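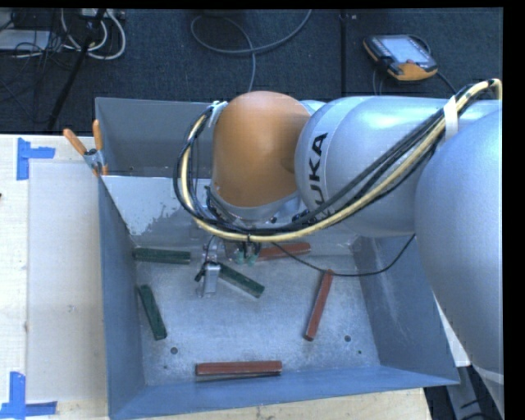
Sorters and Packers Wanted for the Lornley Block Library

Casual and part-time, with some paid trial places for people who would like to try it first

Fakivura is looking for a few patient, friendly people to help us sort, check and pack building blocks at our Lornley workroom. If you are the sort of person who can't walk past a messy kitchen drawer without having a little go at it, please keep reading, and do forgive the length of this ad. We would sooner tell you too much than have you come all the way out to Lornley and find it isn't your cup of tea.

What we do

We run a lending library of blocks. Preschools, playgroups, after-school programs, a couple of seniors' centres and one very keen architecture teacher borrow sets from us for a few weeks at a time, and then the sets come back to us in whatever order they happened to be swept up. Green in with the reddish brown, blocks from one set in with blocks from another, and quite often something extra that was never ours to begin with (a mitten, a plastic giraffe, half a rice cracker). Everything gets tipped into bins, sorted by colour, looked over, wiped down, and packed up again so that the next group opens a complete set.

We have 129 sets on the books at the moment, and demand always picks up in July, when people are planning programs and ringing us to ask what's available. That is why we're advertising now.

What the work is like

A shift is mostly sitting or standing at a bench with a bin in front of you. You take the blocks out, put like with like, and run your thumb along the edges as you go. You'd be surprised how quickly your hands learn what a good edge feels like. Anything chipped goes in the mending tray, anything sticky goes to the wash-up side, and the rest goes into its packing box in the pattern shown on the card inside the lid. The pattern matters more than you might think! The lids only close flat if the last row is turned the right way, and a lid that doesn't close flat will come off in the back of somebody's station wagon.

When a set comes up short you fill out a slip, have a look through the odds shelf for a match, and if there isn't one you leave the box open on the waiting rack with the slip on top. Please never make up the number with a block from another set. The dark green from our older sets and the dark green from the Nernach sets look the same until you put them side by side under the window, and then they don't look the same at all.

There's some lifting. A full box weighs around 15 kilograms, and there are trolleys for moving them between the benches and the shelves. If lifting is a problem for you, tell us, as there is plenty to do at bench height and we've always been able to share things out.

The workroom

We are on the ground floor of the old Pyo building, with level entry from the parking lot and an accessible washroom. It's a bright room and fairly well heated, though the end nearest the loading door is draughty in winter and regulars tend to keep a cardigan on the hook. It does get noisy. Blocks going into metal bins make a real clatter, and we provide ear defenders for anyone who wants them. Most people wear them for the tipping and take them off for the packing, when there's usually a bit of chat going on, or the radio.

Closed shoes, please, and long hair tied back. Aprons are provided and we wash them.

Who we're hoping to hear from

You don't need experience, and you don't need a resumé if you haven't got one. We have had retired people, students, parents wanting something that fits inside school hours, and people coming back to work after a long time away. What helps is a steady eye for colour, since sorting is most of the job. If you have some colour blindness, please apply anyway and mention it, as the mending and packing benches may well suit you better.

It also helps to be comfortable with repetition. Some people find it soothing and some find it drives them up the wall by the second morning, and there's no shame in being in the second group. You should be happy to ask when you aren't sure which set something belongs to, and happy to be asked the same thing by someone newer than you.

We work in English, and the cards and slips are mostly pictures and numbers, so if English is something you're still working on, don't let it put you off.

Hours and pay

Shifts run in the mornings and the afternoons, and you can do one or the other or, now and again, both with a proper lunch in between. We ask for at least 2 shifts a week, and that you keep to the same ones as far as you can so that the benches are evenly staffed. All shifts are paid, including your trial shift and your training, and we pay the same hourly rate to everyone on the benches. We'll send the current rate with the application form so that you have it in writing before you decide anything.

There is tea, coffee and a fruit bowl. There is sometimes cake, though I can't put that in the contract.

Trial places

If you're curious but not ready to commit, you can sign up for a paid trial shift. We pair you with a regular, you work through a bin or two at your own pace, and afterwards we sit down for a short chat about what you liked and what you didn't. We truly do want to hear the second part. The picture cards in the lids came out of one of those chats, and so did the taller stools. You're under no obligation to carry on, and we won't chase you.

How to apply

Pick up a form from the counter at the Lornley workroom, or phone and ask for one to be mailed or emailed to you. It's a single page. We ask for your name, how to reach you, which shifts would suit, and a sentence or two about anything you enjoy sorting, mending, arranging or putting away. (The last answers have included seed packets, sheet music and a late uncle's fishing tackle, and we read every one of them with great pleasure.)

Kittipong Thongsuk looks after the benches and will be the person showing you the ropes. Jairo Arboleda handles the rosters and pay, and he's the one to talk to if you have questions about hours, access, getting here by bus, or bringing a support person along with you. Both are happy to take a phone call before you apply.

Forms received by 26 June 2024 will be looked at first, and we'll be in touch with everyone who sends one in, whichever way it goes. If we fill the places early we'll keep your details, with your permission, for the next time we need more hands.

Please wear something you don't mind getting a bit dusty when you visit, and use the side door, as the front one sticks.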